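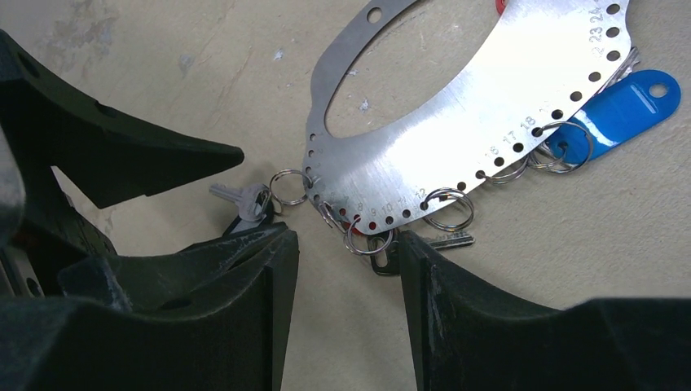
KEYS AND ACCESS

Support > Clerport site > Key control > Closed tickets

November, posted by Stetsiuk Facilities Desk

Summary: Key register does not match the numbered positions on the steel key plate.

Reported: The Indico register lists the spare for the Wurnura store at position 14. The requester tried the key from that position in the store padlock and it would not turn. No damage to the padlock was reported.

Plate details: Brushed stainless, curved outer rim, one small hole per engraved number. The numbers are engraved next to the holes and are easy to misread when the plate is turned, 16 to 18 in particular.

Checks:

09:40 Padlock cleaned and tested with the master. Opens normally. Lock ruled out.

10:15 Register export compared with the previous one. 2 entries had been swapped during the last edit. Position 14 should read "meter cupboard" and position 17 should read "Wurnura store."

10:50 Key from 17 tried in the store padlock. Turns freely.

11:20 Register corrected and saved. A fresh export was attached to this ticket. The plate was left on the bench for relabeling.

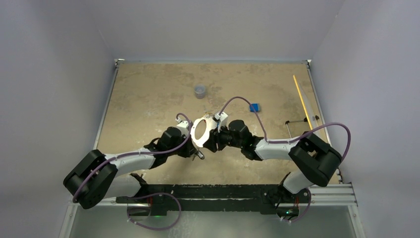
Bench, wide view. Gray cup upside down, blue block to the right of center.

Follow-up: The requester asked whether the split rings could be replaced with colored tags. Tags do not fit alongside the rings in adjacent holes, so the request was declined. Key numbers stay as engraved and any change goes in the register only.

Deposit for a lost store key remains 300. Spare keys go back to the plate within 5 working days.

Status: Resolved. Reopen if position 14 fails on the meter cupboard.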